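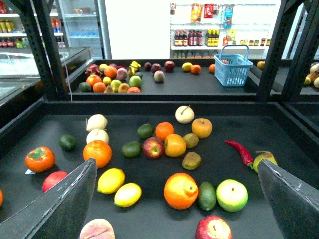
Tahira Kakakhel wrote that the aisle at the refrigerated cases should be listed as its own item this year, and that a single line reading "floor – satisfactory" tells the next inspector very little. The request has been accepted. See item 1.

STORE SAFETY WALK-THROUGH: CHECKLIST WITH COMMENTS
Site: Trostton, ground-floor food hall
Sales area: 3,518 square feet
Period covered: October 2026
Inspector: Caradog Bellis

Ratings used: S (satisfactory), A (action needed), N (not checked on this visit).

1. Floors and aisles
1.1 Main entrance mat flat and dry – S
1.2 Aisle at refrigerated cases, free of standing water – A
Comment: A drip line was found under the second case from the door. Dinu has been asked to clear the drain pan and confirm in writing. Place the wet floor sign until this is done.
1.3 Floor transitions and thresholds – S
1.4 Aisle width at displays – S
Comment: Shopping baskets are to be kept off the walking surface at all times, including during restocking.

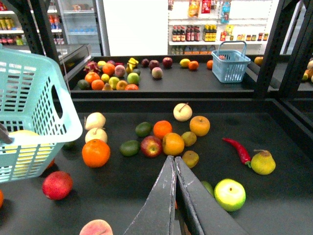 2. Exits and emergency lighting
2.1 Rear exit opens fully with one motion – S
2.2 Exit signs lit – S
2.3 Emergency lights, push-button test – A
Comment: The unit over the stockroom door went out before the end of the test. Battery to be replaced. The September sheet shows the same unit as satisfactory, with no test time entered. Test times must be entered.
2.4 Path from stockroom to rear exit – A
Comment: 2 pallets were standing inside the yellow line and were moved during the visit. The supervisor on duty was informed.

3. Fire equipment
3.1 Extinguishers mounted and tagged – S
3.2 Extinguisher at the bakery counter, pressure in range – S
3.3 Sprinkler clearance in stockroom – A
Comment: Top shelf cartons are too close to the heads. Remove the upper row.
3.4 Alarm panel clear of faults – S
Comment: Panel serviced by Stultis. The service record is kept in the office binder, behind the tab for the boiler.

4. Baskets, shelving and fixtures
4.1 Baskets free of cracks and sharp edges – S
4.2 Shelf brackets fully seated – S
4.3 Posted load limit of 200 pounds per bay – N

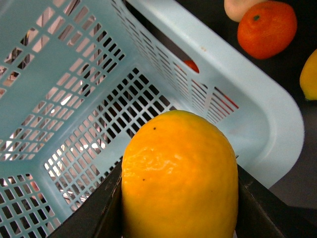
Plastic basket with lemon.

Comment on 4.3: The limit card is missing from the last bay and the load could not be compared with it. Prorska will supply a new card. Until it arrives, that bay is to hold paper goods only.

5. Electrical
5.1 Panel door closed, area in front clear – S
5.2 Extension cords not in permanent use – A
Comment: One cord behind the customer service desk feeds a fan and a label printer. The fan is to be removed. A request for an added outlet has been open for some time and should be raised again with the landlord.
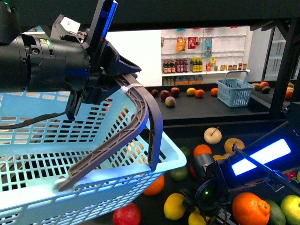
5.3 Outlet covers in place – S
5.4 Ground-fault outlets at sinks, trip and reset – S

6. Records and training
6.1 Incident log up to date – S
6.2 Staff who have signed the ladder instruction – A
Comment: About 80 percent of signatures are on file. The remaining staff may not use the stockroom ladder until they have signed.

Items rated A are to be answered in writing by the store supervisor. Item 2.4 will be checked again without notice.

C. Bellis
Copy to: T. Kakakhel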